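Produce-handling robots get a rulebook, and it has views on grapes

Jun 1, 2023

Robots that pick, sort and carry fruit and vegetables now have a good-practice code to call their own. Zervas, the trade body for greenhouse and packing automation, published the first edition this morning after a drafting process that outlived two chairs and one working title. It runs to 70 pages, 16 of which are definitions. The word "crate" takes up most of one.

The code is voluntary, in the way that wearing a tie to a wedding is voluntary. Zervas members who want to list their machines in the group's directory will have to declare which parts of it they follow, and at least two supermarket buyers have already told suppliers they will be reading those declarations.

Most of the text deals with machines that work on their feet or wheels next to people, with hands or grippers, in places where the product is soft and the layout changes from one day to the next. Existing machine safety rules cover the part where the robot must not hurt anyone. They are quieter on what happens to the lettuce.

Five chapters cover hands, carts, crates, people and paperwork. The chapter on hands asks that any surface touching food be cleaned on a written schedule, that the schedule be kept where the person doing the cleaning can find it, and that somebody sign it afterward. Earlier drafts allowed the robot to sign. That line was taken out in April.

Carts get a tougher time than expected. A mobile cart that shares a floor with a robot must be parked and held before any hand reaches toward it, and the robot has to check that it is held by some means other than having told it to stop. Routes for carts are to be kept clear and marked with something physical wherever people cross them. Painted lines count, but the code makes its feelings about painted lines plain: "Paint is a request."

Then there is the matter of mixed loads. Crates holding more than one kind of produce have been a sore point between packers and robot makers for years, the packers saying that real orders are mixed and the makers saying that real orders could try being less so. The code sides with the packers. A machine sold for mixed handling has to be tested with mixed crates, including at least one load the maker has not seen before the day of the test. Each test has to be repeated 100 times, and all the runs go in the report, the bad ones included.

Grapes have a clause to themselves. A bunch is to be treated as a single item until it stops being one, after which every loose grape is a separate item and, if it reaches the floor, a slip hazard. The drafting group is said to have spent an entire afternoon on that sentence.

Another clause deals with what it calls foreign articles, meaning anything in a crate that is not food or packaging. A robot that finds one has two approved choices: leave it alone and call a person, or move it to a place set aside for such things and call a person. Deciding that it is probably a vegetable is no longer an approved choice. Test loads should contain foreign articles from time to time, and the people running the test should not tell the robot's programmers which ones.

"We had a maker tell us their system had never once misjudged an object," said Chrysoula Tzavaras, who led the drafting group. "Then we asked what objects they had shown it. Tomatoes. Very nice tomatoes, all of them."

Tzavaras said the group tried to write rules that a shift supervisor could apply without calling a lawyer. She conceded that the definitions may not have helped. "People kept asking what a crate was," she said. "I thought we knew."
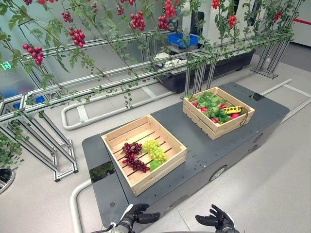 Two crates and a pair of robot hands at a mobile cart, with tomatoes on the vine behind.

Reaction from makers has been polite. Triltel, which builds control software for sorting lines, said it welcomed the code and would study it carefully, a phrase that in this industry can cover several years. Plalletbridge, a cart and conveyor firm, said it already met the parking requirements on its newer models and was looking at the older ones. It did not say how hard it was looking.

The growers at Sastley, a glasshouse site that commented on two of the drafts, were warmer. Their main request was that trial areas be fenced or railed off from working rows, and the final text says so, with an added line that plants are not a barrier. They also wanted a limit on how long a robot may pause over a crate before it has to either act or give up. That one did not survive. The code says only that a pause should be "reasonable for the task," leaving the supervisor to stand there and decide.

The paperwork chapter may prove the least loved. It asks for a plain record of each trial: what was in the crates, what the machine was told to do, what it did and who was in charge at the time. Video may be attached but cannot replace the written record, after several submissions to the drafting group turned out to be nicely edited clips with music. Where a person steps in to help the machine, the record has to say so, and the run may not then be listed as unassisted. Some makers argued that a small nudge should not count. The code has a definition for "nudge" too, and it counts.

Members have until next April to make their first declarations. A second edition is planned, with chapters on berries and on working after dark. Comments can be sent to the Zervas office in writing, and the group asks that anyone proposing a new definition of "crate" first read the current one all the way through.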